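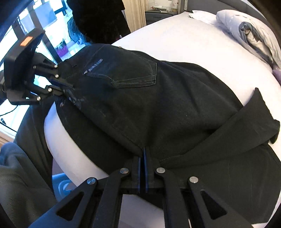
Unit 4 handout: Evaluating a hand-held gripper kit

Instructor: Rigoberto Quintero
Lab sessions: Damian Berchtold
Reading responses due 1st November

Product under review

The Kos kit from Brindholm is a pair of hand-held grippers, sold with a camera mount, a charging dock and recording software. One operator holds both grippers and does a household job with them. The recordings are then used to train a two-arm robot. Brindholm sells the kit outright or as a service, where its own operators record the task list you send them.

We are looking at it the way a buyer would. You do not need to know how the training works for this unit. You need to be able to say what the kit does, what it costs to run, and which claims in the sales sheet you could check for yourself.

4.1 Why clothing

Boxes and cups keep their shape when you pick them up. Jeans do not. Pull on the waistband and the legs move too, and a fold can hide the part you wanted next. Vendors like to show folding for this reason, and buyers should ask to see it.

Terms used in class:

Grasp point — where the fingers close on the garment. A waistband or a seam gives the fingers a thicker edge to hold than a single layer of cloth.

Two-point hold — both grippers on the garment at once, such as one at the waistband and one on a seam farther down.

Regrasp — letting go and taking hold somewhere else. Count these when you time a fold.

Occlusion — the gripper or the cloth blocks the camera's view of the part being worked on. Dark fabric makes this harder to sort out, as one black layer on top of another shows little edge.

4.2 What the order includes

The standard service order is 1,000 recordings of one task. Golport, the reseller, delivered 1,143 on the order we are using as our case. The additional recordings were not billed. Quintero's spreadsheet on the course page shows which ones passed review and which were sent back, with the reason codes.

Read the definition of "recording" in the contract before you compare prices. Brindholm counts a full fold from flat to finished. Grirkolside, the other bidder, counts each grasp, so its 1,000 is a much smaller amount of work.

4.3 Points to check in the lab

Finger opening. Can the fingers take a doubled waistband, or only one layer?

Weight after 7 minutes of use. Write down where your hand or wrist gets tired.

Slip. Hold a seam and pull with the other gripper. Note whether the cloth slides before you release it.

Setting. Do at least one trial on a bed and one on a table. A mattress gives when you press on it, and the same grasp can feel quite different.

Use your own clothes if you can, including something dark and something thin. Berchtold has the sign-up sheet. Bring the kit back with the dock — the April group lost one and the replacement took weeks.

4.4 For your write-up

Two pages. State which claims you tested and which you took from the sales sheet, and keep them in separate sections.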